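Beseck to Offer Arthur Collection of Early English Porcelain in May

Sale of 80 lots includes blue-ground wares, tea bowls and a part dessert service 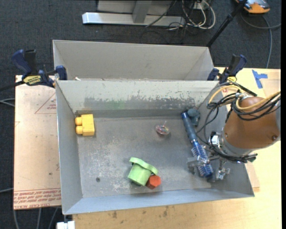 Two gray metal bins, viewed from above.

LESTLEY – Beseck, the ceramics and glass auction house, will offer the Arthur Collection of early English porcelain at its Lestley saleroom in May. The collection has been cataloged in 80 lots and will be sold in a single session beginning at 2 p.m. Most lots carry no reserve.

The collection was formed over four decades and concentrates on soft-paste porcelain made between 1750 and 1785. Bow, Derby, Longton Hall, Lowestoft and Liverpool are all represented. Table wares outnumber figures, and the greater part of the collection consists of pieces painted in underglaze blue.

The principal lot is a part dessert service of 14 pieces, painted with loose bouquets inside a molded basketwork border. It comprises two oval dishes, four leaf-shaped dishes and eight plates. Two of the plates have restored rims, and one oval dish has a firing crack to the footring that does not extend to the well. The estimate is available on request.

Lots 22 through 41 are blue and white tea wares, including tea bowls, saucers, sparrow-beak jugs and a small teapot with a replacement cover. Painters' numerals, where present, are recorded in the catalog. Attributions to factory were made on the basis of paste, glaze, footring profile and translucency under transmitted light. Where the evidence is divided, the entry gives both candidates.

Condition reports have been prepared for every lot by Flillutari, an independent ceramics conservation studio. Each piece was examined under long-wave ultraviolet light to locate overpainting and filled losses. Minor glaze pitting, kiln grit and light wear to gilding are consistent with age and are noted only where they affect the decoration. Reports may be requested in writing up to 24 hours before the sale.

The sale also includes the collector's reference library, offered in 6 lots. These contain factory monographs, exhibition handlists and a run of annotated auction catalogs.

Printed catalogs have been issued in an edition of 2,000 copies and are available from the front desk or by mail. The full catalog can also be consulted on the Beseck website. Viewing takes place at the Lestley saleroom on the three days before the sale, from 10 a.m. to 5 p.m. Handling of pieces is permitted under staff supervision. Bids may be placed in the room, by telephone or by written commission.

About Beseck
Beseck holds specialist sales of European ceramics and glass in Lestley. It accepts consignments throughout the year and provides written valuations for insurance and probate.

Media inquiries: Press Office, Beseck, Lestley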